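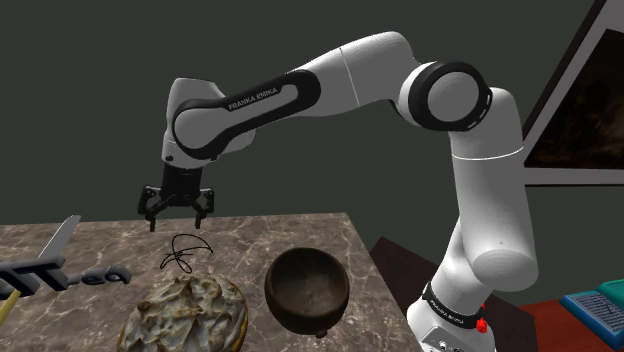 Gripper open over the counter, with a pie and an empty bowl on it. One of our simulated rooms.

Home About Lessons Oda Visit Contact

About Pikska
By Mulugeta Derese, July

Hi! I'm Mulugeta, and I run Pikska, a small school in Cerkine where people learn to show robots how to do things. I started it after years of writing motion code for a packing company, where I'd spend a whole afternoon typing numbers to get an arm to do something my aunt could have shown it in a minute (she has very good hands, my aunt). So I thought, fine, let's get the people with good hands in the room.

We teach two ways of doing it. One is hands-on: you take hold of the arm, put it in its guiding mode and walk it through the job while it records. The other is remote control, which is where most of our students end up spending their time. You sit at a desk with a controller we build ourselves, called Oda, and the arm follows your wrist. Squeeze and the gripper closes. It feels very odd for the first lesson and then your shoulder drops and you stop thinking about it.

Everyone begins in simulation. I used to put beginners straight on the real arm, and we went through a lot of mugs! Now you do 15 hours on screen first, and you can knock over whatever you like.
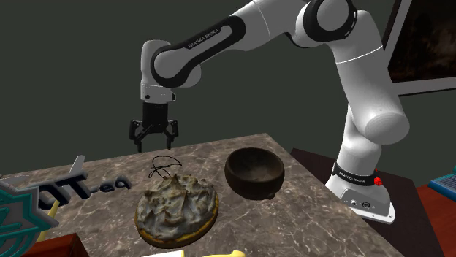
Same counter, wider view: the arm with nothing in its gripper.

I get asked why our practice rooms are so cluttered. Well, so are kitchens. If you only ever demonstrate on a bare table, you pick up lazy habits, like swinging in low from the side, and whoever trains a model on your recordings inherits every one of them. I'd much prefer you learn to come straight down, slow up near the surface and back out the way you came in.

Classes are 11 people at most, and we have 2 real arms, so there's a sign-up sheet by the door and it fills up fast. Last year our students recorded 2,000 demonstrations between them, good ones and bad ones, and we keep both. The bad ones get watched on the big screen with snacks. Mine are in there too, including the one where I spent a full minute trying to pick up a spoon by the wrong end.

Our advanced course is called Nornora, and it's all the fiddly stuff: cords, chains, cloth, anything that changes shape when you touch it. I love teaching that one. You really have to plan where you're going to pinch before you move, and two good students will often plan it differently and both be right.
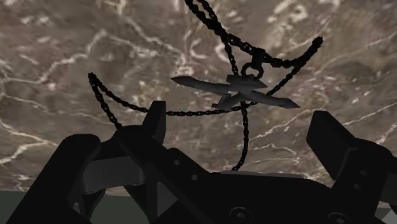
Do I need to know how to program before I sign up?

You don't need any programming for the basic course. We set up the software and start the recordings, and you concentrate on moving the arm. Nornora includes a few evenings on sorting and labeling your own recordings, and we teach that from scratch as well.

Come and see us if you're in Cerkine. The door is the green one past the bakery, and there's usually coffee on until 6.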